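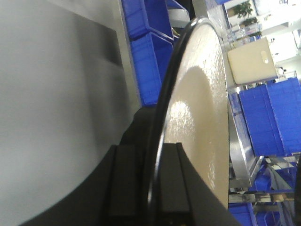 *Figure 3. Wrist camera view with a round disc held at the gripper finger. Glare is present on the upper left of the disc face.*

## 3.2 Setting up grasp check for glossy parts

Grasp check compares the wrist image with the stored part outline before the arm leaves the pick pose. Glossy faces return bright patches that the edge filter can read as part boundaries. Set the exposure and mask before teaching the outline.

1. In Flondier, open **Perception > Wrist > Live** and set the controller to **Hold**.
2. Turn off auto exposure. Enter 2000 in **Exposure (µs)**.
3. Lower the value in steps of 875 until the rim stays visible along its full exposed curve. One step is enough for most parts.
4. Select **Mask > Finger** and trace the black finger. Leave a margin of 8 pixels on the side facing the part.
5. Select **Mask > Background** and mark everything beyond the part, including shelving and bins.
6. Select **Teach outline**. Use the rim as the reference edge. Do not use the glare border or the shadow across the face.
7. Save the profile and run **Verify** with the part held.

**Note:** A disc seen nearly edge-on is fitted as an ellipse. If Verify returns `FIT_AMBIGUOUS`, change the wrist angle in the pick program and repeat step 6.

**Note:** Profiles saved before February 10, 2020 carry no finger mask and must be taught again.

**CAUTION:** Verify moves the wrist. Keep hands clear of the gripper until the status line reads `IDLE`.

For mask file format, see section 3.8.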